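Guía de puesta en marcha de la celda Asar
Sección 4. Antes de coger piezas frágiles

Llevo bastante tiempo montando celdas como esta y sigo haciendo estos pasos en el mismo orden, aunque tenga prisa (¡sobre todo si tengo prisa!). En Dundby los tenemos pegados en la puerta del taller.

1. Pulsa la parada de emergencia y comprueba que el brazo no responde. Luego rearma desde la consola, nunca desde el portátil.

2. Limita la velocidad a 200 mm/s mientras haya alguien a menos de 825 mm de la base. Yo marco esa distancia en el suelo con cinta y así no hay discusiones.

3. Baja la fuerza de cierre a 12 N. Para loza esmaltada me sobra casi siempre.

4. Coloca una sola pieza y deja despejado el resto de la zona de trabajo.

5. Acerca la pinza en modo manual, despacito, y para antes de tocar el borde. Mira la vista de muñeca y confirma que ves la punta del dedo por encima de la pieza.

6. Repasa los cables y los tornillos de los soportes cercanos.

Nota: si usas dedos Figueroa, repite el paso 3 cada vez que los cambies. A mí se me olvidó una vez y me quedé sin taza.

Precaución: no metas la mano para recolocar la pieza con el brazo habilitado. Deshabilita, recoloca y vuelve al paso 4.

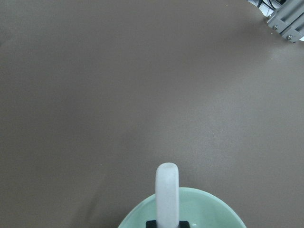
Fig. 12. Vista de muñeca con el dedo delante de un cuenco verde pálido (paso 5).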